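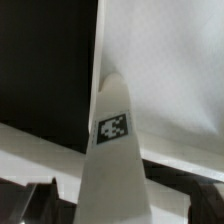
What's in Dustgate

Dustgate is my collection of old bread recipes, typed up from parish magazines, flour bags and the backs of envelopes. There are some 2,000 of them so far, one per row, with the title, the ingredients, the method and where I found it. I've left the spelling alone (yes, even "yeest") and put modern weights in a separate column.

The rye loaves are the best bit! About half came out of one biscuit tin that Frans Van der Linden lent me in May, and I'm still grinning over them.
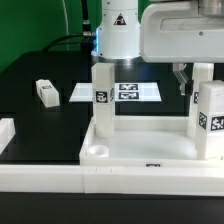
Lotte Segers
Recipe collector and keeper of the files

A word on the oven temperatures – most of the old cooks only wrote "hot" or "quick", so the figures are my guesses. Treat them gently. I've baked 200 of the recipes myself and those are marked "tried" in the last column.

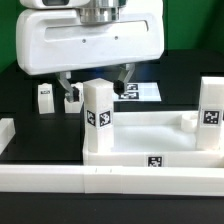

The rest I'd love help with, especially the sourdoughs, which take me two days each and fill the whole kitchen. If you bake one, add your notes to the tried file and put your initials next to them. Please don't tidy the originals – send me a correction and I'll check it against the paper.

Last updated 8th September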